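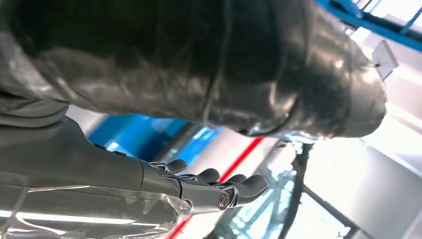

**Figure 2.** Dark, glossy garment with a lighter gray layer at left.

### 4.2 Shifts in stated position after the June special election

The second part of the analysis considers whether candidates changed the way they spoke about the regional transit levy once the result of the Mkhize County special election was known. The seat had been held by the same party for many years, and its loss was widely read in the local press as a verdict on the levy. Our interest is in what candidates in neighboring districts said afterward, and whether the wording differs from what the same people had said before the vote.

We collected public statements made by candidates in 19 districts during the 1000 days before the election and the period that followed it. Statements were taken from debate transcripts, campaign mailings, recorded town halls and interviews with local newspapers. After duplicates were removed, the set held 2727 statements, of which 1836 mentioned the levy by name or by a clear reference. Statements by campaign staff were kept in a separate file and are treated in Section 4.4.

Each statement was coded on a five-point scale running from full support to full opposition. Coding was done by Lindiwe Masilela and Xolani Mokgethi, working apart from each other. Where their codes differed by more than one point, Genalyn Malabanan read the statement in its original setting and assigned the final code. A second scale recorded how firmly the position was put. A candidate who says "I voted for the levy and would do so again" and one who says "the levy has some good parts" may both be counted as supporters, but the two sentences commit the speaker to very different things.

On the first scale, the change was small. Most candidates who supported the levy before the election still supported it afterward, and no district saw a candidate move from full support to full opposition. The second scale tells a different story. Supporters in the closer districts began to speak of "fixing" or "improving" the levy, and dropped earlier lines about its benefits to bus riders. Direct references to their own votes became less common. Opponents, by contrast, repeated their earlier wording with little change, and several added the election result itself as an argument.

The Braller district is a useful case. The incumbent there described the levy in the spring as "the best thing we have done for working people." In the weeks after the vote, the same incumbent called it "a start, with problems we need to own." The campaign denied that any shift had taken place – a claim that our first scale would support and our second would not. A similar pattern appears in Deline, although the number of statements there is too small to carry much weight.

Two limits should be noted. First, candidates speak to different audiences at different points in a campaign, and a softer tone may reflect the room more than the result. We grouped statements by type of event to reduce this problem, but could not remove it. Second, local newspapers asked about the levy far more often once the result was in. Some of the weaker statements are short answers to pointed questions, and a candidate choosing the topic freely might have spoken more firmly.

Section 4.3 takes up the matter of timing, using the dated mailings compiled by Zanele Dlamini.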